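Equipment budgeting for dexterous robot hands

From the Moklow open reference on workshop and laboratory automation

This article covers the buying and budgeting of multi-fingered robot hands for small sites. For two-jaw grippers see Parallel grippers, cost of. For arms see Arm purchase. Needs more on leasing.

Equipment budgeting for dexterous hands is the planning of money, bench space and staff time before, during and after the purchase of a robot hand. The term is used loosely. Some sites mean the purchase price only. Others fold in spares, cabling, training and the bench itself, and this second sense is the one used below.

Background

Early buyers treated a hand as an accessory to the arm. One line on the order form, often the last one. This worked for simple grippers, where the fingers are cheap and a worn pad can be swapped in a tea break. It worked badly for hands with separate fingers and a thumb, where each digit has its own moving parts and the wiring back to the controller can cost as much to put right as a finger does.

The Grumville workshop plan is the usual reference point for small sites. It split the budget into the hand, everything that touches the hand, and everything the hand touches. The third heading was new at the time and is still the one most often left blank.

Purchase price

Quotes vary widely and are hard to compare. Things to check on a quote:

Whether the mounting plate is included
Whether the thumb is sold as part of the hand or as a seperate module
Left or right handed, and whether a swap is charged
Pads: fitted, or in a bag
Software licence, per seat or per robot
Delivery both ways for repair

The last of these catches people out. A hand sent back to the maker goes by insured courier, and the site pays at least one leg. Grumville budgeted for 6 return trips over the life of the plan and used all of them before the final year.

Second-hand hands do come up. Ask for hours run and for a list of replaced fingers. No list, lower offer.

Running costs

Pads and fingertips go first. Then cables, then joints. The Bajwa costing sheet, a plain spreadsheet passed between sites, sets a yearly allowance of 3,736 pounds for one hand in daily use, not counting labour. The figure is broken down on the sheet into pads, cable sets, one spare digit and courier charges. Sites with light use report spending less. Sites which share one hand between several teams tend to spend more, mostly on cables.

Screws should be bought in quantity. They are small, they roll, and the maker's price for a single one is silly. Thread-lock as well.

Marks and scuffs on a finger shell are not a cost in themselves and shouldn't be booked as one. A split pad is. Keep the two apart in the log or the spares line creeps up with nothing to show for it.

Staff time

Usually underestimated. A new hand takes up the better part of a month in setting up, calibration and small faults, and the people doing it are not doing their normal work. The Surari method puts this at 20 working days for the first hand and half that for a second of the same model. A second hand of a different model counts as a first hand.

Training is charged by the day by most suppliers. Two people should go, in case one leaves.

Bench and task objects

The objects a hand works with have to be bought, stored and replaced. Household items are common for practice tasks, since they are cheap and come in awkward shapes. Cloth, dishes, clear boxes. Clear plastic is hard on vision systems and scratches fast, so allow for several of anything transparent. Dishes chip. Cloth lasts, but needs washing, and somone has to be down for it.

Lighting belongs under this heading too. Strong light over a white table throws hard shadows of the arm and its cable, and a site which depends on cameras may have to pay for diffusers or a matt covering. Best priced at the start -- refitting lights over a working bench means stopping the bench.
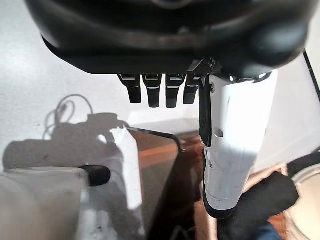
A correspondent at a site following the Surari method wrote that the bench line was the only one they got badly wrong, having allowed for the hand, the spares and the courier and then found they had 51 small orders for boxes, bowls and cloths in the first year, each under the limit for approval and none of them in the plan. They now raise one bulk order every December and say the paperwork alone paid for the change.

Bulk ordering is now advised in most plans, though storage then has to be found. A shelf per task is enough for a small site.

Replacement planning

Hands are normally written off over a shorter period than arms. Makers drop models without much warning and spare digits dry up soon after. Two approaches are in use:

Run-down. Keep the old hand going on stocked spares, buy the new one when the stock is gone. Cheap, but the change comes at a bad moment.

Overlap. Buy the new hand while the old one still works and run both for a while. Costs more in the year of purchase -- less in lost time. Grumville moved to this for its second plan.

Sites with one arm only can't run a true overlap and should budget for a changeover week instead.

Criticism

The Bajwa sheet has been called too neat, as it assumes one task set all year. Changing tasks changes the wear. The sheet also leaves out power and insurance, both small but not nothing. A revised version was promised, not yet out at time of writing.

See also

Arm purchase
Cable management
Parallel grippers, cost of
Spares, stocking of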